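Home > Kitchen & Dining > Storage and Organizing

Loose silverware in a small wooden drawer unit, how do you keep it from sliding?

I have a small wooden cabinet with one drawer that sits on a tabletop. I bought it for papers but we moved in June and the new kitchen has hardly any drawers, so now it holds tableware. The drawer has no dividers. Every time I open it, whatever is inside slides to the back or ends up crossed over something else, and the steak knives worry me the most. I have already nicked a finger reaching for a fork.

The inside is bare wood and I would like to keep it that way if possible. I don't want to screw anything in. A plastic tray from the store was too wide by less than half an inch. Do I cut something to fit, or is there a liner that holds things still?

Posted by Davholm, July 28, 2025

Vidwood
I had the same trouble with a unit of this type. A tray made for a full-size kitchen drawer will almost never fit. What worked for me was a piece of thin cork cut to the size of the drawer floor, laid in with no glue. On top of that I put two strips of square pine, cut so they press lightly against the front and back. They stay put without screws and lift out when you want to wipe the drawer.

Measure the inside at the front and again at the back before you cut. Mine was narrower at the back. Sand the ends of the strips a little at a time until they go in with a push. If you force them you can bow the thin side walls, and then the drawer sticks.

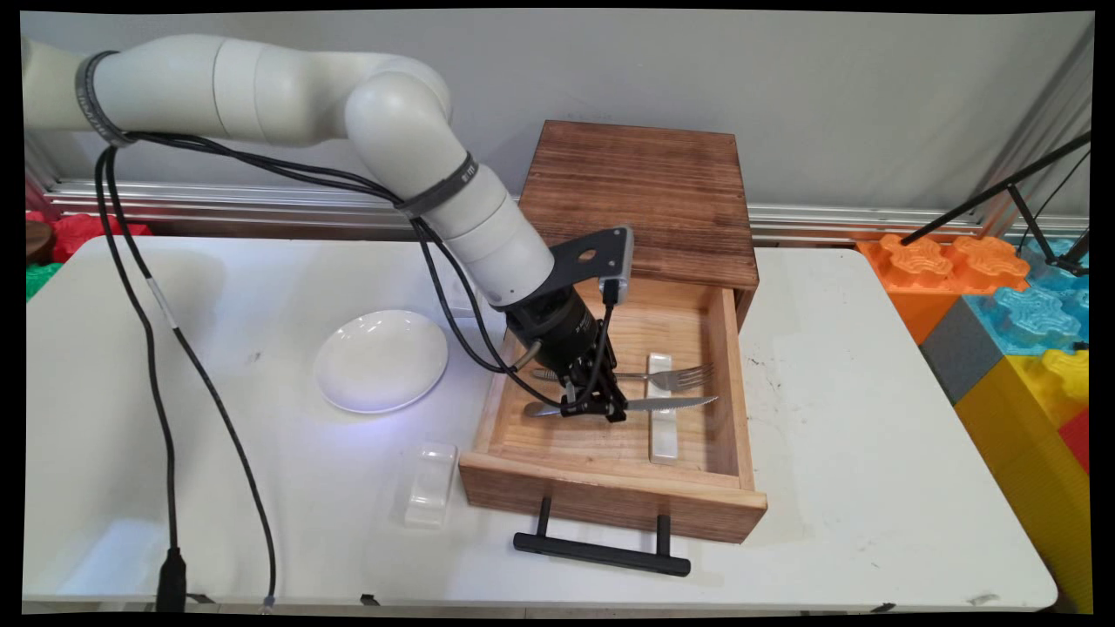 Drawer pulled all the way out, with the fork and the steak knife both lying blade or tines to the right.

For the knives, give them their own section and point all the blades the same way. Lay them so the handles are on the side you reach from. I would not mix forks and serrated knives in one section, because you end up feeling around for one and finding the other.

If the bare wood gets stained, go over it with 600 grit paper and leave it alone. I would not use oil inside a drawer that holds things you eat with, it stays tacky for weeks.

14 people found this helpful

Diteletti
just use the rubbery shelf liner with the holes in it. cut with scissors, done in 5 minutes. Steak knives go in a block on the counter, not in a drawer.

2 people found this helpful

Bhattacharjee
The liner is fine for forks and spoons but a serrated blade catches in the holes and lifts the whole sheet when you pick the knife up. If you use it, get the solid kind. You can also buy plain blade sleeves for the steak knives and skip the dividers.

One more thing to check is how far the drawer comes out before it drops. Many small units have no stop, and metal tableware is heavier than paper. I glued a small felt block behind the front rail of mine. It does not show when the drawer is shut.

5 people found this helpful

Filed under: drawer dividers, flatware, small kitchens
Share (13) Comments (3)
Contact us | Terms of use | © 2025 All rights reserved | Back to top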